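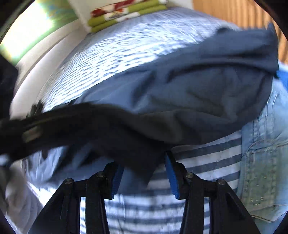 Ka-ming Sin wrote to ask whether the old road over Sultden can be driven in an ordinary car, and if so, whether there is any point in doing it when the highway gets you to Bisia in half the time. My answer to the first part is yes, if it has been dry. My answer to the second part depends on what you want out of a day in a car, so I'll say what the drive is like and you can decide.

7 min read

We drove it in September, in a front-wheel-drive hatchback with normal tires and a full trunk. I had done it once before, years ago, as a passenger in a pickup, and I remembered it as much worse than it is. Either they have graded it or I was more easily scared then.

The turnoff is easy to miss. Coming from the coast you pass the grain silos, then a long straight, then a church with a green roof. The road goes off to the left just after the church. There is a sign, but it faces the traffic coming the other way. We drove past it, turned around at a farm gate and came back.

The first section is paved and runs along the Vikum River. It's narrow but the surface is decent. There are a few picnic tables under the willows and a place where people swim. We stopped there for coffee from the thermos at half past eight and had it to ourselves apart from some ducks. If you have kids in the car, this is the best place to let them run around, and the last one with any shade for a good while.

The pavement ends at a cattle grid. Let some air out of your tires here if you know how much to let out and have a way to put it back. We took ours down a bit and it made a clear difference on the washboard. Warrick Whitcombe, who lent us the compressor, thinks this is the single most useful thing you can do on gravel. I wouldn't go that far, but I'd do it again.

After the grid the road climbs. It goes up through pine plantation first, and there isn't much to look at. Watch for logging trucks. We met 2 of them, both coming down, both going faster than I liked. They throw a lot of dust. Pull over, close the vents, wait until you can see. There's no cell signal from here until the far side, so download your map before you leave the coast.

Above the plantation the trees stop and you get the first proper view back down the valley. The steep part starts there. I counted 9 hairpins on the way up because my brother-in-law had told me there were twelve and I wanted to settle it. All of them are wide enough for a car to get around in one go. Number six has loose rock on the inside line, so stay out wide and take it in first. If you meet someone, the one going up has the right of way. Not everyone knows that, so be ready to give it up.

The summit has a gravel lot, a stone marker and a wind that will take the car door out of your hand. The marker says 1000 meters. My phone disagreed with it, but I'm going with the marker. There's a footpath from the lot that goes along the ridge to the north. We walked it until we got cold. You can see the sea from one spot on a clear day, according to the guidebook. We could see haze. The ground up there is short, springy stuff with a lot of small yellow flowers in it that I didn't know the name of, and it was a nice walk even without the sea.

Bring a proper jacket. It was shirt weather at the river and my hands hurt at the top.

The far side is easier driving and, I think, better looking. The road comes down in long sweeps instead of tight bends, with red cliffs on the right and the river a long way below on the left. There are no guardrails. Saskia does not enjoy heights and she kept her eyes on the glove box for a good part of it. If you have a passenger like that, drive the road in the other direction, from Bisia to the coast. Then you're on the cliff side for the exposed stretch.

There is one ford near the bottom. It was barely over the rubber when we went through. After rain it would be a different matter, and I would not take a small car into it if I couldn't see the bottom. There's a painted post on the upstream side. If the water is over the white band, turn around. Yes, that means going all the way back over the top. Ask in advance if there's any doubt. The gas station at the coast end keeps a note on the door about the state of the road, and it was up to date when we looked.

From the ford it's farm track for a while and then pavement again, quite suddenly, and then you're in Bisia.

We stayed one night at the Ellery, which is the old hotel opposite the rail yard. Plain rooms, thick walls, good beds. The shower took a long time to warm up. Dinner was lamb or a pumpkin thing and we had one of each. They had a photo in the hallway of the pass under construction, with men on the summit leaning on shovels, and I spent longer looking at it than I did at the menu. If they're full, there's a campground by the river, which looked clean and mostly empty.

Bisia itself doesn't need more than a morning. There is a small museum in the former post office, a bakery that sells out early, and a hardware store that has everything. The museum has the toll ledger from the pass, open in a case. On the page they had it turned to, somebody had taken 408 sheep across in one go and argued about the price. The argument is written in the margin in two different hands. I liked that more than anything else in the building.

A few practical notes.

Fuel up at the coast. There is fuel in Bisia but the pump closes at noon, and we got there after that.

The whole thing took us from eight in the morning until a little after three, with stops. You could do it faster. I don't see why you would.

Check your spare before you go, and check that the jack is in the car. Ours was in the garage at home. We didn't need it, which was luck.

Trailers aren't allowed on the summit section. Motorcycles are fine, and we saw several. I saw one person on a bicycle with bags on it, going up, and he waved.

I would not do it at night, and I would not do it in the first days after snow. The gate at the top of the plantation is locked when the road is shut, so if you find it closed you have wasted the river section and nothing more.

So, Ka-ming: go in your own car, go on a dry day, and take the highway home if you're tired. We took the highway home. I can't remember a thing about it.

Next time we'd like to try the side road that drops to the south from the second sweep below the summit. It's on the map as a dotted line and there was a chain across it when we passed. If anyone knows who to ask about the chain, leave a comment.

23 shares

4 comments

Merle Tuhiwai
The chain is to do with the farm at the bottom. Stop at the house with the two water tanks on the Bisia side and ask. They let us through last spring, but they want you back out by dark. High clearance only, there's a step in it that would take the sump off a hatchback.

Beverley Ellery
No relation to the hotel, before anybody asks. We did the pass from the Bisia end in a rental and I agree it's the better way around if you mind drops. Did you see any state of road note for the ford at the Bisia end? We couldn't find one and just went and looked.

Ka-ming Sin
Thank you, very helpful. I'll go when my sister visits. She's fine with heights, so coast to Bisia it is. How low did you take the tires?

Warrick Whitcombe
Depends on the car, Ka-ming. Ask your tire shop for a gravel pressure and don't forget to pump them back up for the highway. Also, I'd like my compressor back.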